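Share 30 | Comments 2

"A white table teaches you to clean"

Hortensia Chambi has kept the packing room at Lolance for many years, and she still begins each morning with a cloth in her hand. I met her there before the first orders went out. She offered me a chair, then asked me to move it, for it stood where the boxes go.

The room is small and was once a shop for buttons and ribbon. Now it sends out table linen, 161 parcels in a usual week and close to double that before the holidays. The work table is the part she likes to talk about.

"The old one was brown, and on brown you see nothing," she says. "You put a napkin down, you fold it, and at home the customer finds a gray line on it. With white I see the dust before the napkin does."

She bought the white top from Dondau, a small supplier two streets away, and paid 300 dollars for it. Her colleague Loïc Rey thought it was too much money. He wanted to cover the old wood with paper from a roll and change it every evening. They tried this in September, for one week.

"The paper moved," Rey tells me. "You fold, and the paper folds also." He laughs when he says it, but he admits that he lost the argument.
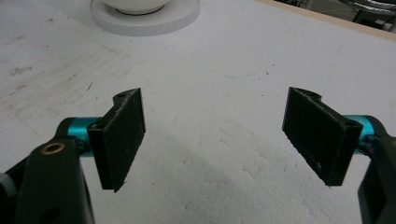

How she cleans it

Chambi does not use spray. She takes warm water with a little dish soap, wipes from the back toward herself, and then goes over everything again with a dry cotton cloth. Lint is her enemy - it comes from the linen itself, and it sits on anything black. "On white you must look from the side, with your head low," she explains. "On black you only need eyes."

Tape she does not allow on the table at all. Labels are prepared on a shelf by the door, and Rey carries them over when the parcel is closed.

I asked if she ever leaves something on the top overnight. She looked at me as if I had asked about her teeth.

"A pencil, once," she said. "It was Loïc's pencil."

The next thing she wants is a better lamp. Rey prefers new shelves, and they have not yet agreed.

Share 30 | Comments 2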